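Home | Forums | Parks & Playgrounds | Events | New Posts | Log in

Closlow Playground fall fair, is it still on??
Posted by swingset_mom, September, 9:40 am

Trying to find out if the fair at Closlow is happening or not. Flyer at the library says 10 to 2, the sign on the fence says 11. Anyone know? Have to tell my sister by tonight.

tallpines44
It's on. 11 is right, flyer was printed before they moved the puppet show.

swingset_mom
Thank you!! Is the puppet show still free

tallpines44
Free yes. Face painting is tickets, 8 for a sheet I think. Money goes to the new climber.

gravelpit
The climber again. We raised 1,000 last year for that climber and all I've seen is a taped off corner and a pile of mulch. Would rather they fixed the water fountain, been dead since spring.

oatmeal_raisin
Fountain is the city's job, we can't spend fair money on it. This got explained at the Imrie Street meeting.

gravelpit
Wasnt at the meeting. It was at 4 pm. Some of us work.

oatmeal_raisin
Fair enough. Notes are on the board by the gate.

swingset_mom
ok but back to the fair lol. Strollers? Last time there was no room by the story tent and I ended up on the grass with two kids and a melting popsicle

tallpines44
Story tent is on the ball court this year, way more room. They're expecting about 200 kids so come early. Trasten Bakery is doing the cookies again. Park on Imrie, not the school lot, they tow.

bluebucket
Need bodies for set up at 8 if anyone's free. Tables, chairs, hanging the banner. Also still need a second bubble machine, ours leaks. 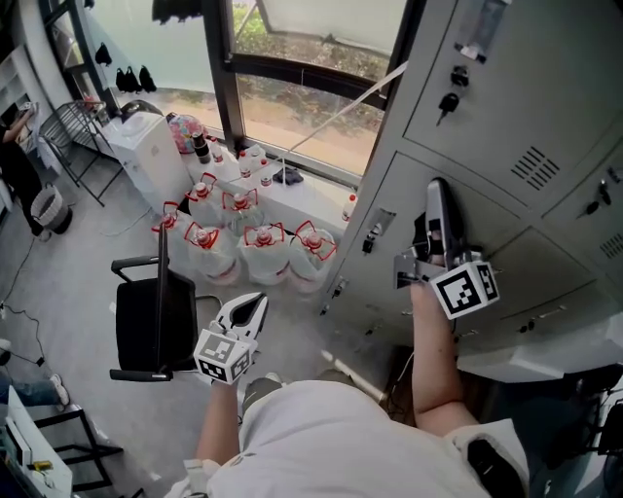
gravelpit
I can do tables. Still think the fountain should come first, kids are going to be thirsty with all those cookies.

bluebucket
Great, see you at the gate. Devurow Hardware is giving us water jugs and cups so nobody goes thirsty.

oatmeal_raisin
Bring your own bottles if you can, we filled three trash bags with cups last time

swingset_mom
I might have a bubble machine in the garage, will look tonite. What if it rains

tallpines44
Moves to the school gym. They'll post it on the fence by 7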